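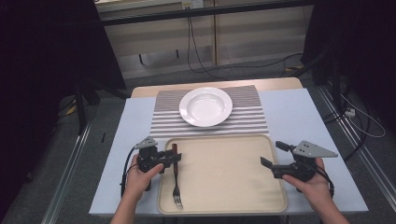 Brerinine Table Things: Gallery
Last updated 15 Mar 2018

Welcome to the gallery of our small lending collection in Fultirton. We lend plates, trays, cutlery and table textiles to people who have guests and do not want to buy everything new. The collection has now about 700 pieces, and we add more of them every November, after the summer parties are over and all has come back to the shelves.

In this gallery we show the quiet colors: gray, white, beige and brown. The bright pieces have their own page. Under each name you find a line or two about how we use the piece at home, and what to ask for when you write to us.

Striped placemat, Valance
Gray and white stripes, going from side to side. I put it straight with the edge of the table, because with stripes the eye sees very quickly when it is turned a little. It goes well with plain plates.

White plate with wide rim, no. 737
A round plate with a shallow center. The wide rim leaves a lot of white around the food, so a small portion looks nice on it. I use it for pasta with a thick sauce, or for cake. For soup please take the Tse bowls, they are deeper.

Beige tray
Large, rectangular, with rounded corners and a rim that is only slightly raised. It is good for bringing the cutlery to the table, and it can stay there in front of the placemat during the meal. When you carry glasses on it, walk slowly – the rim is low.

Fork with dark brown handle, no. 1792
Silver color in front, dark brown in the handle. We lend it in sets of 10. Please do not leave it overnight in water. Wash it by hand and dry it with a cloth directly after.

Tse bowls
Soup bowls in a warm white. They are a little different from each other in height, so try them before you make a stack. The smaller ones also serve well for olives or for salt.

Plain gray napkins
They were bought to go with the Valance placemat, but the gray is darker than we expected. We kept them, and now many people ask for these two together. Please return them washed. Ironing is not necessary, we do it here.

Long brown runner
For a table of six or eight persons. With the runner it is better to leave the placemats away, or to take only the plain ones. With stripes it becomes too much.

Water glasses, low
Simple glasses without a foot. They are packed in a carton with dividers, and the carton must come back too.

Some words about colors
A blue-gray table makes white plates look colder, and a pale wooden one makes them look warmer. If you are not sure about a color, write to us what your table looks like and we will look for something suitable. You can also borrow one placemat and one plate for a few days, before you decide for the whole set.

How to borrow
Send us the name of the piece, or the number if it has one, and the date when you need it. For larger sets please write two weeks before. The pieces are lent for five days, and longer if no other person is waiting for them.

If something breaks, please tell us and keep the parts. Small chips we can sometimes repair, and for the rest we ask only the price of a new piece.

Back to all galleries
Bright colors
Baking and serving
Contact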